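Keeping Small Libraries Open in the Evening

Leonie Tuhiwai
19/12/2024

The Jendeton town council will decide in January whether the Rutherford Street branch library should close at five o'clock on every working day. The proposal is presented as a modest saving. It deserves a closer look than it has received so far.

The branch opened in 1937, when most of its readers worked at the mill and could visit only after their shift. Evening hours were written into the first set of rules. They have been shortened several times, but no council has yet removed them altogether.
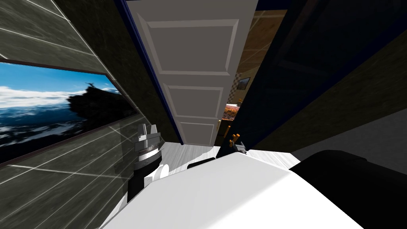 The council's report states that 156 residents used the branch after five during the survey period, against 263 who came earlier in the day. These figures are offered as proof of weak demand. In my view they show the reverse. The evening session lasts two hours and the daytime session lasts seven. Measured by the hour, the evening is the busier part of the day.

The report also suggests that evening readers could travel to the larger library at Rudano. The bus takes 25 minutes each way, and the last one back leaves before that library closes. A parent with a full-time job and two children in school cannot be expected to manage this on a weeknight.
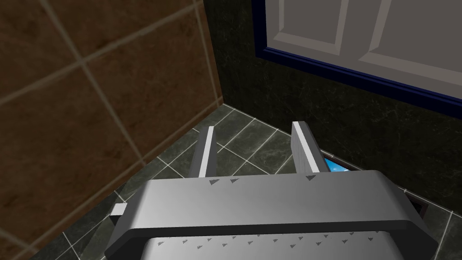
There is a fair argument on the other side. Staff costs have risen, and the council must balance its budget. If hours have to be cut, however, the quiet part of the morning should be considered first. The town of Zalla made that choice and kept its evening service. The report does not mention it.

A public service should be open when the public is free to use it. Residents who share this opinion should write to the council before the vote.

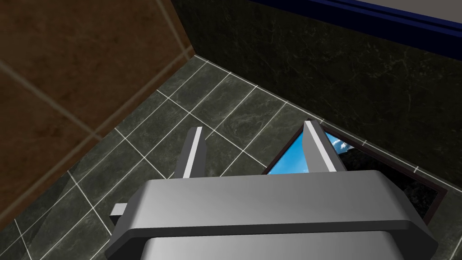 Who may comment on the proposal?
Any resident of Jendeton may send a written comment to the town clerk, including those who do not hold a library card. Comments must carry a name and a street address.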